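Section 4: Teaching a Carry-and-Place Task by Remote Control

By now the arm is powered up, the hand has passed its finger check, and your control station is paired. Great, because this is the fun part! In this section you'll drive the robot through a real job, holding a long molded panel and setting it down inside a taped outline, and Clakari will record every move you make.

Plan on a full morning for your first set. Most people get comfortable with the controls in the first few tries, and it's a real thrill when the hand starts to feel like your own.

Before you start

You'll need:
- The Omness control station, with both hand grips charged
- One panel to practice with
- Yellow floor tape
- A clear path from the pick-up spot to the outline

Tape the outline large enough for the whole panel, plus a little room on each side. If you are teaching more than one drop spot, tape a separate outline for each and give each one its own task name.

CAUTION: Keep people outside the arm's reach whenever the station shows LIVE. The arm follows your grip at once, including when you sneeze.

4.1 Start a recording

1. Stand where you can see both the hand and the outline. Check the camera views on the station screen too.
2. Choose New Task and type a short name. "Panel to square 1" works well.
3. Set the speed limit to 20 percent. You can raise it later.
4. Squeeze and hold both grip triggers until the station beeps twice. You're LIVE.
5. Move your wrist slowly in a small circle. The robot's wrist should follow smoothly. If it lags or jumps, let go of the triggers and repeat the pairing steps in Section 3.

4.2 Take hold of the panel

1. Bring the hand to the end of the panel with the fingers open.
2. Line up the fingers with the top edge, then close your own hand gently. Watch the fingers wrap over!
3. Lift a few inches and pause for a slow count of 4. A panel that sags or twists needs a new grip, so set it back down and try again.

Note: Keep the failed grips. Mark them Retry on the station. Clakari learns a lot from seeing you recover, and you'll be glad of it the first time the robot fixes a bad grip by itself.

4.3 Carry it over and set it down

1. Swing the panel toward the outline at one steady height. Watch the far end, which travels a lot farther than the hand does.
2. Stop over the outline and let the panel settle.
3. Turn your wrist until the long edge runs parallel with the nearest line of tape.
4. Lower the panel until it rests on the floor, then open the fingers all the way.
5. Back the hand straight off before you turn it. Turning early can drag the panel out of place.
6. Tap Save. The counter goes up by one.
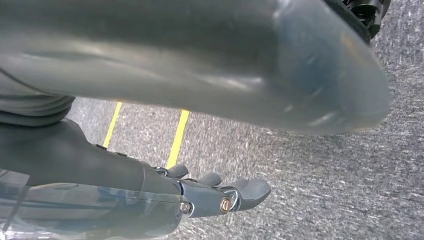
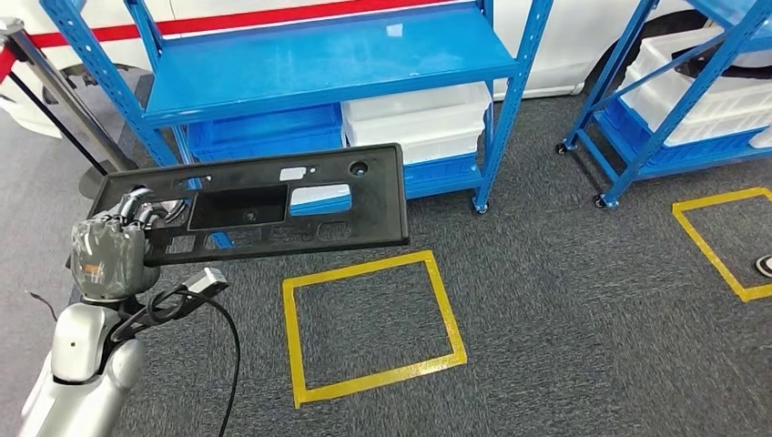
Figure 4-2. First view: the open floor beside the fingers, from the wrist. Second view: holding the panel by its left end, with the yellow square on the carpet.

Use both kinds of view as you work. The wide one is best for the swing. Switch to the wrist view when you need to judge finger position, and expect some blur while the arm is moving fast.

CAUTION: Check the cable at the wrist before each set. Leave enough slack for a full turn, and make sure it can't loop around the panel or catch on nearby shelving.

4.4 How many runs?

Record 20 good runs before your first training pass. That's enough for the robot to make a decent attempt, and seeing that first attempt is a blast. For dependable work, build up to 175. Our own set for this task, made in the Barajas demo space, holds 2938 runs and is on the starter drive if you'd like to mix it with yours.

Change things up a little between runs:
- Shift the starting position of the panel by a hand's width
- Take a slightly higher or lower path
- Swap drivers, if someone else is trained on the station

Leave the tape where it is until the set is finished. If a strip peels up, press it flat before the next run.

4.5 If something goes wrong

The hand stops in midair: Your triggers slipped. Squeeze both again and carry on in the same run.

The fingers won't close fully: Look for a fold in the protective covering around the hand. Power down, smooth it out, and run the finger check again.

The station shows PATH TOO SHORT: The run was saved before the hand backed off. Delete it and record another.

The arm drifts while you hold still: Recenter the grips. If it still drifts, contact Sinberg support and have the task name ready.

Once you have 20 saved runs, go on to Section 5, Your First Training Pass.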